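Last updated: August 15, 2026

Ticket: right follower trails the leader on long reaches, letter sorting task
Opened by: Hiyori Oda
Assigned to: Esther Shemweta
Station: Skillano, two-arm table
Status: open, workaround in place

3 comments | 0 shares

Problem as reported

During remote demonstrations of the letter sorting task the right arm follows the operator correctly over the plates but falls behind when it reaches for pieces at the far left of the table. The operator closes the grip by eye, the fingers come together short of the piece, and the demonstration has to be thrown away. The left arm does not do this. Of 127 demonstrations in the current batch, 94 were kept. Most of the rejects are right-arm picks.

Task for reference: pick up foam letters and numbers from either side, place them in the plates down the middle. Right arm takes the left side of the picture, left arm takes the right side. One operator drives both arms from the leader pair.

Checks so far

1. Swapped the leader handles left for right. Fault stays with the right follower, so the handles are cleared.

2. Logged commanded and measured joint angles on the right arm. They agree near the plates. On the long reach the elbow reading lags and then settles late. No error code is raised.

3. Lowered the speed limit in Totix and repeated the reach. Lag is smaller but still there.

4. Restarted the Totix control service and reloaded the arm settings. No change.

5. Compared grip position over the blue plate with grip position out by the blue 9, same table layout. 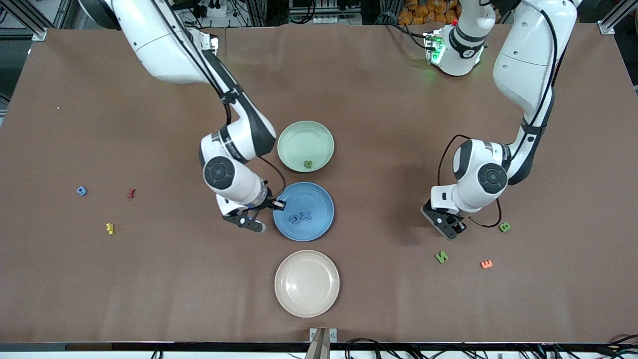
Right gripper at the rim of the blue plate in the first picture, beside the 9 in the second.

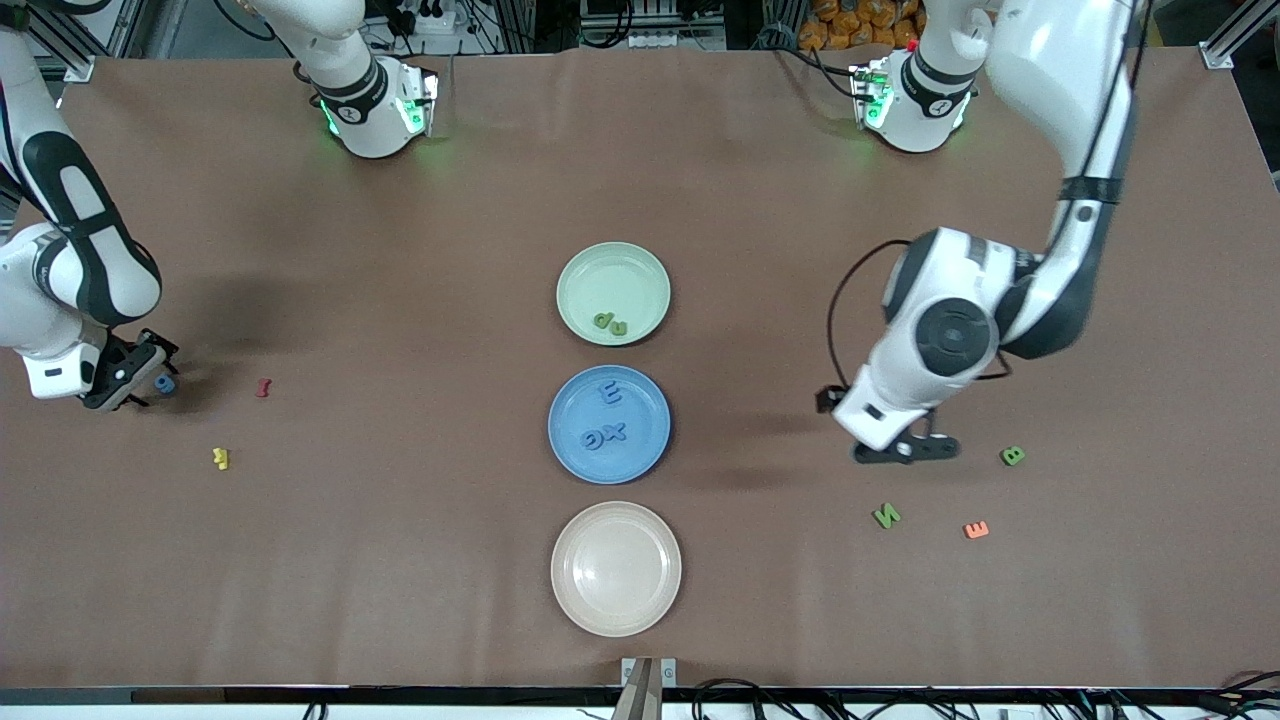

Yokoyama, August

Comment 1 - Esther Shemweta
Read through the joint logs. The lag begins at the same elbow angle on every run, whichever piece the operator is going for. That points to a setting or a mechanical drag and away from the network. Please check the cable on the right arm for tension at full reach. Move the arm by hand with the motors off and note where it stiffens, if it does. Support the wrist before you cut the motors.

Comment 2 - Hiyori Oda
Done. Moved by hand, the elbow is free up to the angle in the logs and then slightly stiff. Unclipped the cable at the upper link, gave it more slack and clipped it again. Stiffness is reduced but I can still feel it. Also found that the follower smoothing value on the right arm was 2 steps higher than on the left. I do not know who set it or when. Both arms now match.

Ran a short set of test reaches to the 9 with nothing being recorded. The fingers arrive where I expect if I pause before closing. Without the pause they are still a little late.

Comment 3 - Esther Shemweta
Good, leave the smoothing matched. Griltent supply the elbow joints, and I have asked them whether drag at this angle is within limits. The right arm has passed 3,000 cycles on the counter, so they may want it back for inspection. No reply yet.

Workaround until then:

- Operators pause at the piece before closing the right gripper.
- Keep the Totix speed limit at the lowered value for both arms - a mismatch makes two-handed demonstrations harder to drive.
- Mark any demonstration recorded before the smoothing change as "old settings". Do not mix them with new ones for training. The pause is part of the motion the robot will learn, and it needs to be the same throughout the batch.
- If the fingers miss, discard the demonstration. Do not correct and carry on.

Next action: Hiyori to record a fresh batch under the new settings and attach the elbow logs. Ticket stays open pending the answer from Griltent.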